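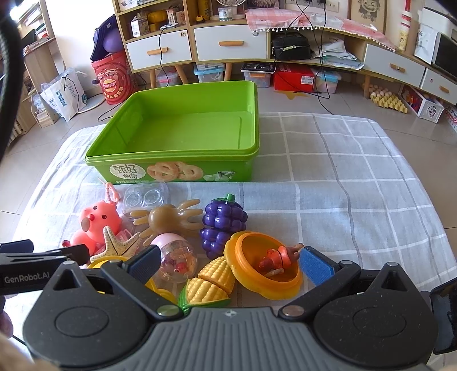

Figure 1. Hand-held gripper over the toy set, jaws open on either side of the orange bowl. The pivot screws and both blue pads are accessible from the operator's side.

Home Projects Student Reports Robotics Archive Contact

Setup and Upkeep of a Hand-Held Gripper for Recording Grasps of Small Objects
Kristaps Mets
Project group Toom, final report

14 shares 3 comments

1. Scope

The report covers one gripper, listed in the lab inventory as Toom unit 2. It is held and closed by a person, and its camera records the grasp for later use on the Fetar arm. The arm itself is described in the group's earlier report and is mentioned below only where the condition of the gripper affected the recordings.

The work had two parts: a repeatable setup before each recording session, and a repair of the jaw play that was found in July. There were 16 sessions and 2130 recorded grasps in total.

2. Condition at handover

The unit came to us with no service record. Jaw motion was smooth when closing on nothing. When closing on a hard object, the tips shifted sideways before the pads settled. On rubber toys the shift did not show, as the toy deformed and took up the difference. On rigid plastic, such as the orange bowl, it could be felt in the hand.

Three checks were made before anything was taken apart:

Pads. Both were seated, but the right pad had dust along its lower edge and had lost grip there.
Pivots. The left screw turned under light finger pressure on the driver. The right one did not.
Cable. The outer sleeve was intact. The recording dropped out when the cable was bent sharply close to the body.

3. Setup before a session

The order below is the one used from session 4 onward. Before that the pads were cleaned last, and the tip position then had to be checked a second time.

Wipe both pads with a damp lint-free cloth and let them dry. Do not use alcohol on the rubber. Connect the cable and lay it over the back of the hand, with a loose loop at the wrist. Start the Brasten logger and wait for a steady image. Close the jaws fully and read the opening value. Store it as zero. Open fully, read again, and compare with the value from the previous session. Close on the test block three times. If the readings differ by more than the logger's smallest step, go to section 4.

The zero has to be stored with clean pads. A thin layer of dust was enough to move it, and the error carried through the whole session with no warning from the software.

4. Repair of the left pivot

The screw was removed and the bore inspected. No crack was found. The thread on the screw was clean, with no trace of locking compound. It was refitted with a small drop of medium-strength compound, tightened until the jaw began to drag, and backed off until the jaw swung freely under its own weight. The unit was left overnight before use.

The right pivot was not opened. It had no measurable play, and taking it apart would have meant losing our only reference for how a good pivot felt on this unit.

The first attempt failed. Too much compound was applied, some of it reached the jaw face, and the jaw stuck partway through its travel. It was cleaned off with a cotton swab and the job was repeated the next afternoon.

5. Cable

A short length of soft tubing was fitted over the cable where it had been bending. Dropouts went from several per session to none in the sessions that followed. The tubing makes the cable stiffer, and two operators asked for a longer loop at the wrist.

6. Results

A set of 301 grasps was recorded after the repair on the same kind of mixed toys as before: smooth plastic, soft rubber, and thin-walled pieces like the scalloped bowl. The sideways shift on rigid objects was no longer felt. The stored zero stayed the same from the start to the end of each session.

Thin rims remain a problem. The jaws have to meet the rim squarely, and if the approach is tilted one pad carries most of the load. This is an operator error, and no adjustment of the pivots corrects it.

7. Open items

The right pad should be replaced. Cleaning restored most of the grip but the lower edge still slips on polished plastic. A spare has been requested through the Skalodum parts desk.

The pivot screws should be checked every fourth session with the driver held in two fingers. A torque driver in the correct range was not available to the group, so no torque value is given in this report.

The logger should refuse to start without a new zero. The change has been written but not tested on the lab computer.

Previous report | Next report | Back to Student Reports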